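Planning Equipment for a Picking Cell
Course notes, part 6
Sowmya Pai

Students usually begin the budget with the arm, as it has the largest price. In the Fimham exercise the arm took 68 percent of the money, and the group had to ask again in September for cables, clamps and a second gripper. Please start your list from the task: what must be picked, from what container, and how often.

Write next to each item who will supply it and how long the delivery takes. The quote from Mokholm gave almost 40 days for the gripper fingers, and Pillay could not confirm any date.
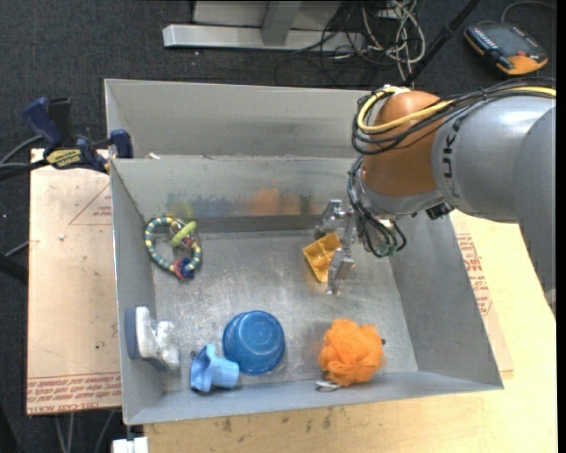 Small things need their own line in the table. A metal bin, toys and household items to pick, a board, a clamp: each is cheap, but work stops when one is missing. I ask you to keep 2 sets of test objects, so that one set stays complete for the final measurement.

For the homework, use the Fidetbridge price sheet. Separate the costs paid once from the costs paid every year, and mark which prices include shipping. If a price is your own guess, write "guess" beside it.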